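### 7. Getting the arm ready for a tower

I do this at the start of every shift on the Kulen cell (it's quick, promise!).

1. Set the speed to 2 and clear the last job.
2. Stand the tower in place with its side open.
3. Jog the gripper in slowly, watching the cables and the blue plastic latches. 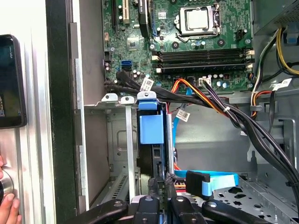
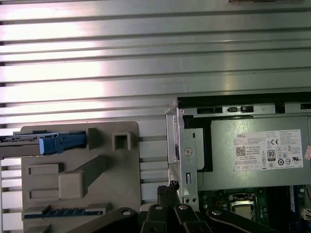 4. Save the approach point as 71, then back straight out.

**Caution:** Keep one hand near the stop button while you jog. I've snagged a cable before, and Shobha still brings it up.

**Note:** If the fingertips look worn, tell Lorcan and he'll order a new set from Devadiga.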